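16 October 2018

Slept badly again, so day nine of the magnesium and I'm prepared to say it does nothing. Stella swears by it. Stella also swore by the lavender spray, and before that the socks. I asked her how she knew it was the magnesium and she said she just felt it, in the mornings, a sort of softness. I feel no softness. I paid for the Tinico tablets because they were the dear ones, and I suspect that's most of how they work.

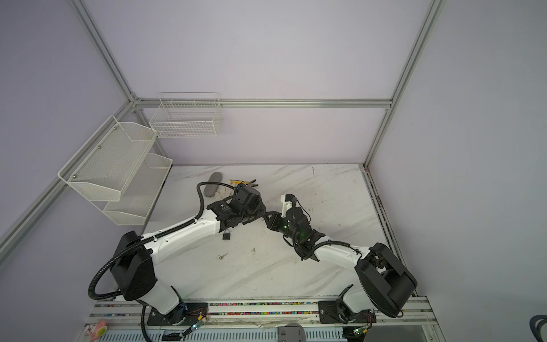
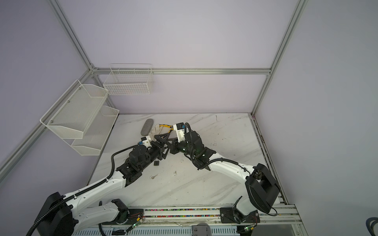
White marble pattern on the tabletop in both of them.

What I've changed, and whether I believe in it

No coffee after lunch. Fine. I can believe in this one, though I miss it, and Mutua drinks it at nine at night and sleeps like a brick.

No phone in the bedroom. Lasted four nights. I bought a Hviid alarm clock to replace it and the clock glows green, so now I lie there looking at that.

The breathing. In for four, hold for seven, out for something. Upendo sent me the recording. The man says 1000 people have written to thank him, and I'd like to hear from the ones who didn't write. I got as far as holding and then started worrying about the gutters.

The Lundix app wants me to score my sleep each morning out of 15. Why 15? I gave last night a six and it told me I was on the right path. I gave it a two the night before and it said the same thing.

Walk after tea — the only one I'd keep. Went down to the creek and back and saw the neighbour's dog, who was also up too late. Slept from eleven until half past three that night. It could have been the walk, or it could have been the two glasses of red at Ekkachai's, and I wasn't going to put that in the app.

Six tablets left in the jar. I'll finish them, since they're paid for. Ring the doctor about the other thing, and take the bins out.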